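Gripper Comparison, Station 2 — Notebook Entry
July 31, 2022
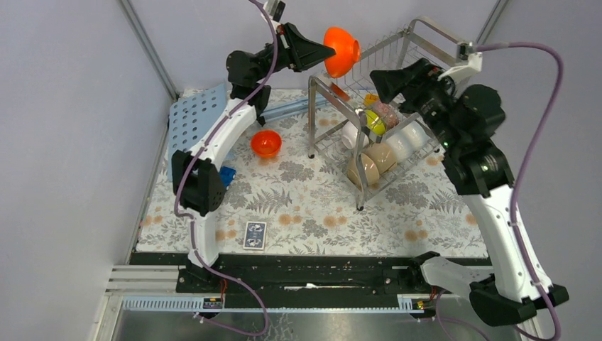 The purpose of this session was to compare the Clandell fingers with the Rostico set on the dish rack task before the controller settings are frozen. Both arms ran the same program, and the grip force limit was left at the March value.

Thin rims remain the harder case. The Rostico fingers held bowls securely but approached the rack wires too closely on 3 of the trials. The Clandell fingers cleared the wires and were less certain on the funnel, where the cone gives them little flat surface to close on. Gripping nearer the spout is to be tried next.

Cable slack on the left arm should be checked at full reach — the wrist fault logged as 1106 appeared twice and was cleared by a restart. Cause not established.

Open items: repeat with the Flovley controller; replace finger pads after 5 further sessions; confirm rack position against the Steinarsdóttir layout.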